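Refurbished Dell desktop, bought from Buschmann (Premville)
Reviewed by Gunther Lammers

Configuration as delivered: Dell board, memory fitted, one hard drive, no operating system. Price paid was 100 plus shipping. It replaces an older file box at the shop and has been in service since December.

Opening the case is straightforward. The power supply has a perforated metal grille and sits above the drive carrier, so the drives can be reached without removing it. Dust inside was light. The seller's listing says "cleaned," and I have no complaint there.

The drive carrier is the best part of the design. It uses bright blue plastic handles, side by side, with a pair of small blue latch tabs above them. Blue marks the parts a user is expected to touch, and the color is easy to find under a bench lamp. I swapped the supplied drive for one of our own, and the rail went back in square on the first try.

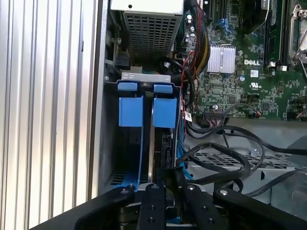
Cable slack is less generous. The SATA lead supplied with mine was short enough that I had to unplug it before the drive would clear the carrier. A longer lead fixed it. Nerea Barroso bought the same model from Prikus and reports the same problem.

Cooling is adequate. The finned heatsink on the board has no trouble in our room, and the slots low in the side wall are clear of the desk clutter. The drive log shows 1,864 power-on hours, 602 of them under my use, with no reallocated sectors.

Memory seats vertically with white clips at the ends. Access is good once the case is flat on its side.

Minor faults: one scratched outer panel, and the power cord was the wrong type for our outlets. Buschmann sent another without argument.

Rating: 4 out of 5. One point off for the SATA lead.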